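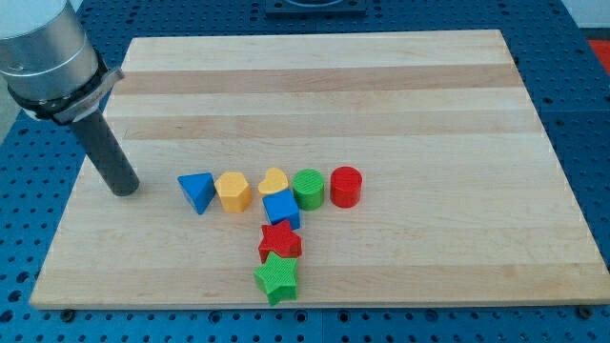 The arm at Gastbridge, open day in April

Filed under: Short Fiction

"It's a T!" said Torunn, up on her toes. "T for me!"

Holger Kristiansen laughed. The rod hung over the board, so close to the blue triangle that she held her breath. Two stars, one heart -- she wanted to live in there with them.

"What does it do next?"

"Pick a block," he said, "and we'll see."

She had 3 minutes before the bus, and she chose the heart.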